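Support > Trimel Kitchen Simulator > Set-Up Guide > Section 4: The Sink Task

4. Setting up the sink task

Prellar, the sink task, is the hardest of the kitchen jobs that come with Trimel, and the one everybody opens first. If you have not finished Section 3, go back and do it. We'll wait.

4.1 Before you start

You need a working Trimel install, a license key from Neagu, and 20 GB of free disk space. The kitchen itself takes up very little of that. The rest goes to logs, which you will be glad of exactly once.

4.2 Loading the kitchen

1. Open the Task menu and pick Prellar.
2. Type 1589 in the Port box. Other numbers are accepted and do nothing.
3. Press Load. The progress bar stops at the halfway mark for a while. It is thinking.
4. When the views open, check that each one shows a picture. A black view means the port is wrong (see step 2, which you skipped).

Note: Views can be dragged into any order. Trimel forgets the order when you quit.

4.3 Setting the views

1. Click a view and choose Adjust.
2. Use the Tilt slider to point it where you want it. The slider is touchy, and a small nudge can carry you clean past the sink.
3. Press Keep. If you press Close, your changes are thrown away without a word.
4. Do the same for the other views.

Caution: Do not change Tilt during a run. The recording will carry on happily, and you will have to throw it out.

4.4 Running a trial

1. Set Step Limit to 700. The default is 441, a number left over from an older task that we keep meaning to change.
2. Choose a start layout, or tick Shuffle to let Trimel choose one for you.
3. Press Run. To stop early, press Esc twice. Pressing it once opens the help page.
4. When the trial ends, press Save. There is no autosave. We have heard your views on this.

Note: Shuffle moves the food and dishes. The sink and the window stay where they are.

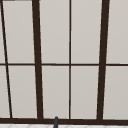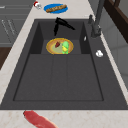
Sink, plate and gripper, with the bread on the blue plate behind.
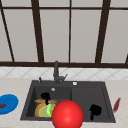
Fivenstead Documentation Group

4.5 If something goes wrong

The gripper won't move: check that Pause is off. The button looks the same either way.

A dish falls through the counter: press Reset, then lower Speed by one notch.

Everything falls through the counter: reinstall.

Scoring is covered in Section 5.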